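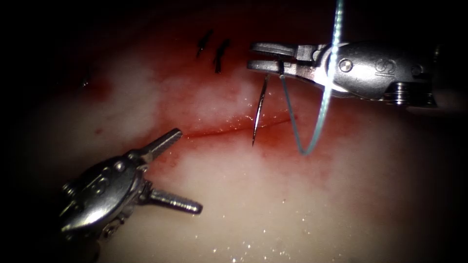

Mirkum Surgical Skills Workshop – bench notebook

2018-02-17

Second session with the Osent trainer kit on loan from Hirvonen, and I'm writing this up while my tea is still warm, because last time I left it overnight and forgot half of what I wanted to say. Vilho Ojala had the console for most of the session and I kept the notes, which suited us both very well.

Suturing first, as that's what we'd be buying it for. The needle driver on the right gets a good firm hold on the curved needle and you can bring the point down to the wound edge very gently. I liked that more than I expected to! The grasper on the left opens nice and wide, though Vilho finds the last bit of closing rather sudden and would like it softer. There's a setting for it somewhere in the menus – page 788 of the manual, I think, and yes, the manual really is that long.

The blue-green thread shows up beautifully against the red, far better than the black, which I kept losing in the darker patches near the cut. Please can we order the coloured sort from now on, whatever we decide about the kit. It does like to hang in a big loop under the driver, so shorter lengths next time.

The Mistine pad is the other half of the offer. It has a lovely shine to it and the stain gathers along the cut in quite a convincing way, but all those little glints are tiring to look at after a while, and I'd like to try the lamp turned down a notch. Pads come in boxes of 12, and Hirvonen will do a better price if we take 200. I can't see us getting through 100 before July, so I've asked whether the order can be split and how long they keep in the cupboard.

Still to do: wrist calibration again from cold, left-handed run for Vilho, and somebody other than the two of us should have a go before we say yes. My own feeling is that we keep the arms on loan for another month and haggle over the pads.

Contact the workshop | © Mirkum Surgical Skills Workshop | Back to top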